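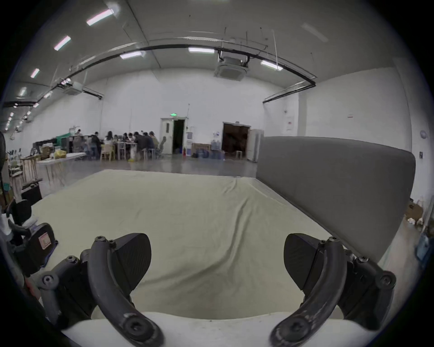
A student in the September section objected in writing that three sets of linen for every bed seemed wasteful, and asked why a well-run property could not manage with two. The objection is a fair one, and this handout takes it as a starting point. It should be read together with the notes on laundry scheduling.

HM 245: Lodging Operations
Handout 13: Linen Supply and Par Levels
Flitudcombe School of Hospitality
Revised 1/19/20

1. What a par level is

A par is the quantity of linen needed to dress every bed in the property one time. One par of fitted sheets for a hotel with 245 beds is therefore 245 fitted sheets, whatever the occupancy on a given night. Par is set by bed size. A surplus of twin sheets does nothing to relieve a shortage of king sheets, and the two must appear on separate lines of the inventory form.

The usual minimum taught in this course is three par: one set on the beds, one in the laundry, and one on the shelf. Properties that send linen out to a contractor normally add a fourth, to cover the set in transit. The Prarnau property discussed in class sends its linen out and should be treated as a four-par operation in all assignments.

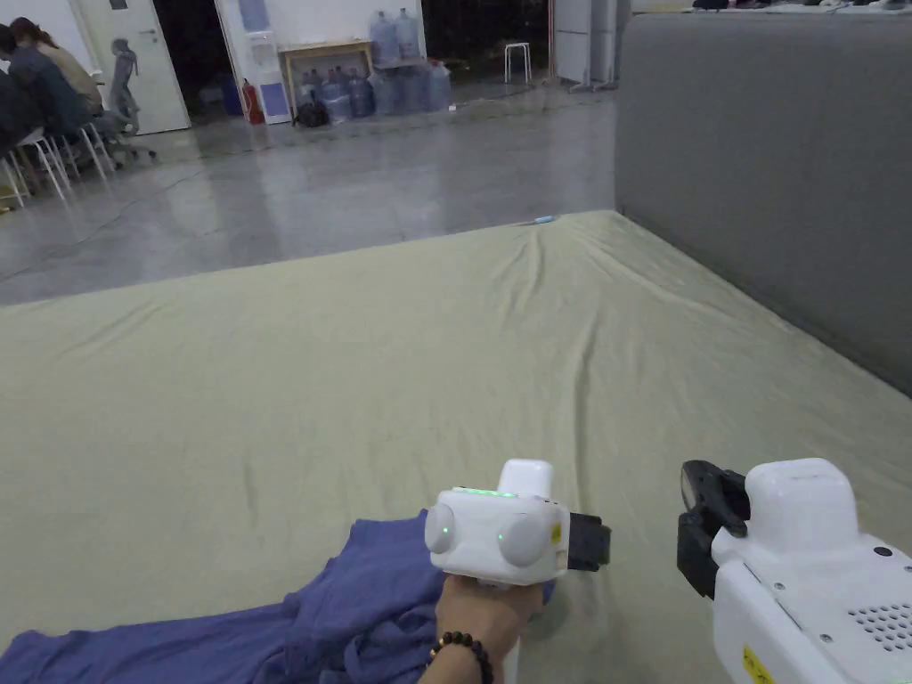
2. Why two par is seldom enough

With two par, every set removed in the morning must be replaced by the only other set the property owns. Any delay in the laundry then becomes a delay in releasing rooms. There is also a cost to the linen itself. Cotton and cotton blends last longer when they are allowed to rest on the shelf between washings, and a sheet that goes straight from the dryer to the bed wears out sooner.

Two par may be acceptable in a small seasonal property with its own laundry and long guest stays. Students who recommend it in the written assignment must show that these conditions are met.

3. Taking the count

A physical count is made when linen movement is at its lowest, normally after the laundry has closed. Linen in every location is counted on the same occasion - beds, carts, floor closets, soiled linen room, laundry and main store. Stained or torn pieces are recorded separately and are not included in the total.

Suppose the 245-bed hotel above counts 700 usable fitted sheets. The property is below three par, and the shortage must be entered on the purchase request. 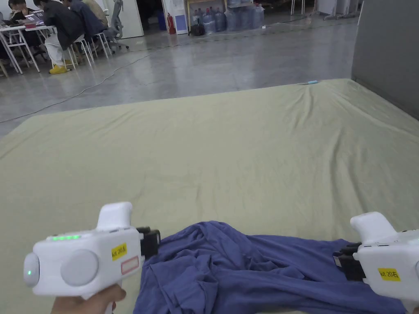
4. Replacement and discard

For the Ullix case, assume a working life of 18 months for all sheets. Purchases should be spread over the year so that the stock does not all wear out together. Discarded sheets are marked, removed from the count and, where the fabric allows, cut down for cleaning cloths.

5. Written assignment

Using the Tsang House inventory form, calculate the par level currently held for each bed size. State whether it is adequate, and prepare a purchase request for any shortage. Show all work. Requests submitted without a discard record will be returned unmarked.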